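List: rillum-users
Subject: Re: two-arm planner stalls when one arm is parked
Received: 16:26

On the December build, someone wrote:

> We run two arms over one table in the Enness simulator. If the
> left arm has a goal and the right one is only holding position,
> the planner sits there until it times out. With both arms given
> goals it plans fine. Is the idle arm being treated as a fixed
> obstacle, and if so, how do I turn that off?

Yes, it is. An arm with no goal gets frozen into the collision world at its last reported joint angles, with the padding you set for static objects. On most tables that padding is too large for a second arm. I ran into the same thing with our block holder setup. 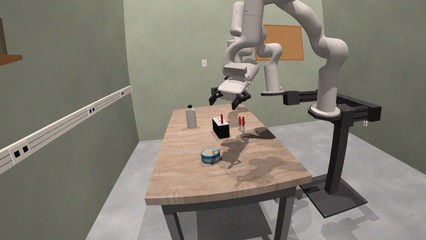

There are two settings to look at. The first is idle_arm_mode. The default is "static". Change it to "yield" and the planner is allowed to move the parked arm out of the way and bring it back afterward. The second is the padding, which is in millimeters and is set per arm. We had 53 and dropped it to 13. With the old value, 2 of our start poses counted as already in collision before any planning began, so the search had nothing to work from. The log doesn't say that clearly. It prints "no valid root" once and then keeps retrying until the timeout.

Check the base transforms too. If you copied them from the Marino sample config, they assume a different spacing between the arms, and the padding change alone won't help you. 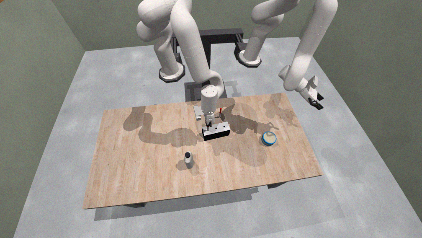
Yield mode needs a retreat pose for each arm, and it will refuse to start without one. Pick a pose that clears the tabletop. With the right gripper hanging past the far corner of the table and over the floor, the left one can get down to the block without the two arms competing for the same space. I would not use the all-zeros pose as a retreat, since on our mounts the path back from it crosses the other arm's forearm.

The harder case is when both arms need to be over the table together. For that I keep the padding low and lock the order, so the far arm plans first and the near arm plans around its full path:

plan_order: far, near
idle_arm_mode: yield
arm_padding: 13
seed: 1626
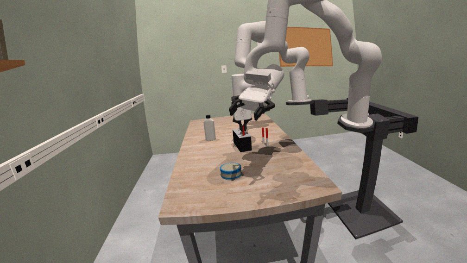 Far gripper closed above the holder, near gripper open over the table.

The seed is only there so you can compare your run with mine. If it still stalls, post the config and the first page of the log. I haven't tried any of this on the Jatcombe branch, which has its own collision code.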